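Reading Lives, Session 3: When the Subject Owes Money
Tutor: Tyra Torvik 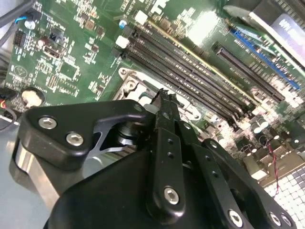

I've been hooked on biographies since I was a teenager, and the chapters I go back to are nearly always the ones about money. Births and weddings are fine, but give me an unpaid bill any day!

Our subject this time is Edmund Holmgren, the Brostow printer. He borrowed to buy his first press, borrowed again to house it, and by the December he turned 40 he owed 3,455 pounds to people he met every morning on his way to work. Chapter 5 is where it all comes out, so please read that one twice if you can.

I'd like you to look at how the biographer handles the debt. She has the account books, but she hasn't got a single letter in which Holmgren says how he felt – and yet by the end of the chapter we're quite sure he was ashamed. Where did that come from? I went through with a pencil and found "must have" and "surely" all over the place (my copy is a mess now).

Then compare the Wonby chapter, where she lets his creditors speak for themselves. I like it much better, though some of last year's group found it dry.

For next time: bring one page from any biography you own where the writer is guessing. Mark the words that give it away. Half a page of notes is plenty, and handwriting is fine by me.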